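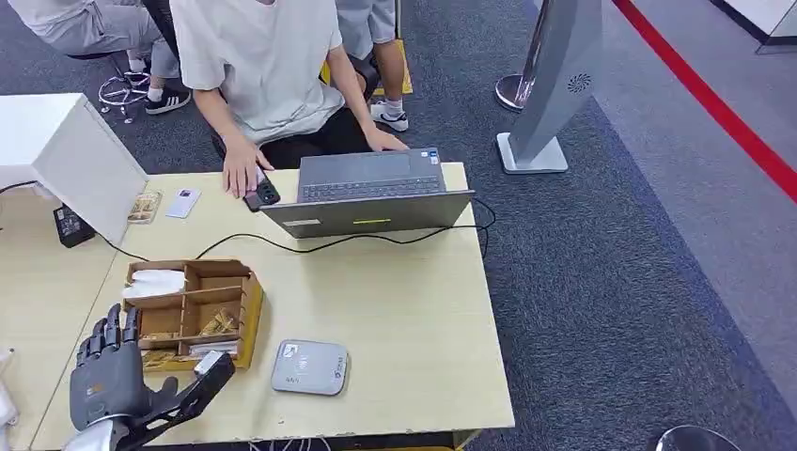

April, started 9:40

Front table day! I have wanted to sort this out since we moved into the Nunholm room, and the supplies box finally gets a proper system.

The cardboard organizer stays. I priced a plastic one from Grestton and it was bigger than we need, and the cardboard dividers can be shifted with a craft knife when our needs change (they will). White folded stack keeps the upper left compartment. Packets go lower right and along the front, where you can reach them sitting down. I tried them at the back first and kept knocking the box with my wrist.

Hsiu-ying wants labels on the divider tops. Good idea, but the walls are thin and my handwriting is terrible, so she gets to do it. She has the fine pen anyway.

Cable: the black one still loops behind the box on its way to the adapter on the left. Not pretty. Two clips under the back edge of the table would hold it, and I think there is a bag of them in the Brekia drawer. If not, add to the next order. The order sheet is at 3,130 for the term, so a few clips won't hurt anybody.

The flat light gray unit can live to the right of the box. I like it there, label side up, so you can read it without picking it up.

Back left corner is next. The little clear bag of dried stuff and the white card with the purple mark both need a home. Afroza, are these yours or Munasinghe's? Tell me before I put them in the white cabinet and we lose them until summer.

11:15 — measured the table edge to where a laptop sits when someone is working across from you. A 12 inch strip down the front stays clear, and it feels so much roomier! I want to tape it off and try it for a while.

Also worked out that a second organizer would fit end to end with this one if the laptop moves back a touch. That would give us 21 compartments between the two, way more than we have things for. Tempting all the same.

To do: clips, labels, ask about the bag and card, tape for the front strip.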